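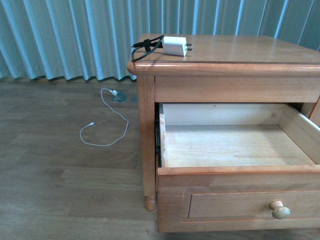
A nightstand and a charger, by the curtain.

My aunt Birsen Coşkun kept the same nightstand for 46 years, through three apartments in Lastmont and one very wet basement, and I have been thinking about her lately because I sleep so badly. She went to bed with a library book and a glass of water. I go to bed with the whole world buzzing by my ear, and then I wonder why I'm up at four!

I don't mean to scold anyone (I have scrolled past midnight more often than I'd like my mother to know). But I do believe the last hour of the day ought to belong to us, and we've been giving it away awfully cheaply. 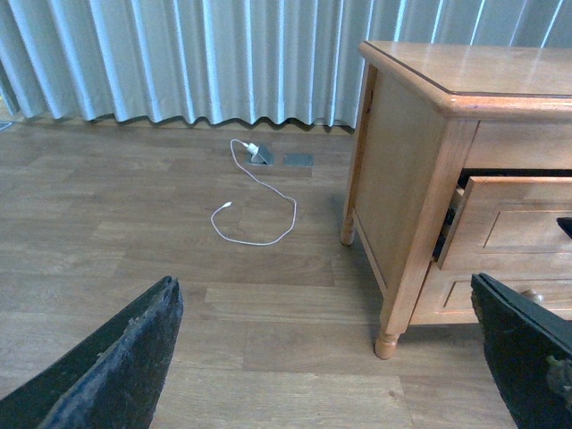
Wood-look flooring and a pale pleated curtain.

Back in August my neighbor Gönül Uçar talked me into leaving my phone in the kitchen at 9. The first week was miserable. I kept reaching for it, and I worried about every person I love, one after the other. By the second week I had finished a novel, a real one, with chapters, and I'd started hearing the trains over by Wadivow again, which I had missed without noticing.

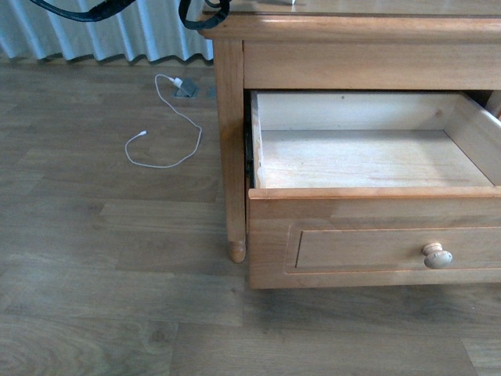 Where to Begin

Pick one night and try it. Buy a cheap alarm clock, tell your family to call the landline if you still have one, and find a book you won't mind dropping on your face.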